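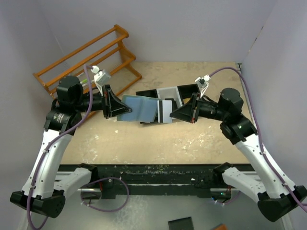 Unit 4: Budgeting for a two-arm bench cell

March 18, 2023
By Iñaki Vidal

Read before the planning exercise. The quote sheets are in the course folder.

1. Start with the task

Write down what the arms have to handle before you open a catalog. Our reference task is a card and a folded card holder. One gripper pinches the holder, the other works at the edge of the card, and the two meet over a divided tray. Thin, flat parts like these call for narrow fingertips. Wide parallel jaws cost less from most suppliers, but budget for a second set of tips if you choose them.

2. What goes on the equipment list

Arms and grippers are priced per side, so every line doubles. Students often enter one camera when the plan needs 2. In the reference cell each arm carries its own small camera module above the gripper, and each module has its own cable running back along the forearm. Enter the cable, the ties and the brackets as separate lines. Leave slack for the full reach of the arm when you work out cable length.

The Kilance quote includes mounting plates. The Beltik quote does not, and the plates add 116 dollars per arm. Compare totals only after you have made the two lists match.

3. Table and enclosure

The bases mount at the front edge of the table. Check that the beam there can take the load. Tabletops get scuffed and chipped, so put a replacement top in year two. Plain walls are cheap and keep the camera background the same from one day to the next.

4. Spares and small parts

Set aside 9 percent of the hardware total for spares. For the Kilance version, the spares line comes to 1208 dollars. Fingertips and cables go first. Trays, racks and test objects belong under consumables.

5. Lead times

Cabral ships arms in batches. Orders placed in February missed the first batch. Put the order date and the latest useful delivery date on your plan.

Exercise: prepare a one-page budget for the reference task using either quote. State what you left out.

Comments

Santeri Miettinen: Does the spares percentage include the cameras?

Iñaki Vidal: Yes, cameras count as hardware.

Prika group: We can't find the Beltik sheet in the folder.

Iñaki Vidal: Uploaded again, second tab.

Course materials © 2023 | Contact the instructor | Back to top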